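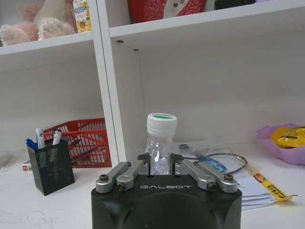 6. Desk and shelf tidying: what to expect

Sirnura can run short tidying jobs on a desk with open shelves over it. It can't yet be left to tidy a whole room. Read this section before you set up your first job, and keep a person within reach of the stop button throughout.

6.1 Preparing the desk

1. Clear a space at the front of the desk. The arms need room to come in from the front without brushing the shelves.
2. Stand bottles upright with the caps screwed on tight. Clear plastic is harder to find than card or painted metal, so begin with one bottle and leave space on both sides of it.
3. Put the pen holder where the head camera can see its rim. If a basket stands behind it, leave a gap between the two.
4. Take away glasses, blades and full mugs.

Note: Clear bags and loose wrappers often confuse the object list. If one bag is listed as several items, delete the extra entries by hand. 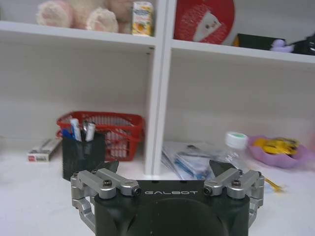 One comment on the October edition said that by the time all of this has been done, a person could have tidied the desk twice over. For a single desk we agree. The preparation pays off when the same layout comes up again and again, as on a packing bench or a row of study desks.

6.2 Running a pen job

1. Open Jobs and choose Ponar (small items).
2. Mark the pen and the holder on the screen.
3. Set the speed to 3 for the first run.
4. Press Start. The gripper opens before it moves down to the desk. 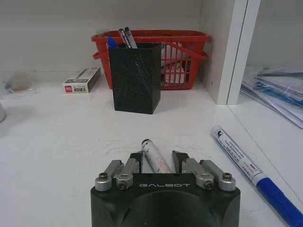 5. If the pen rolls, press Pause and let it come to rest before you mark it again.
6. When the job ends, check the holder yourself. The log records a release as a success even if the pen has landed beside the holder.

In our bench test of 200 pen jobs, 6 ended with the pen on the floor. Books, soft toys and cables were not tested and should be put away by hand.

CAUTION: Keep hands off the desktop while either arm is moving. Move cords away from the pick-up point, or the fingers may catch them.
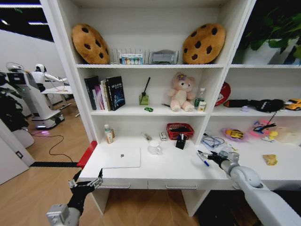
Fig. 6.4 Right gripper holding a blue-capped marker pen over the desktop.

6.3 After the job

Send both arms to Park before you reach in. Wipe the finger pads with a dry cloth. Fault codes are in the Lyimo appendix.

Search this manual... Go
1,874 views | 3 comments | Share
Surnitz Support | Contact us | © Surnitz | Updated 8 April 2024 | Back to top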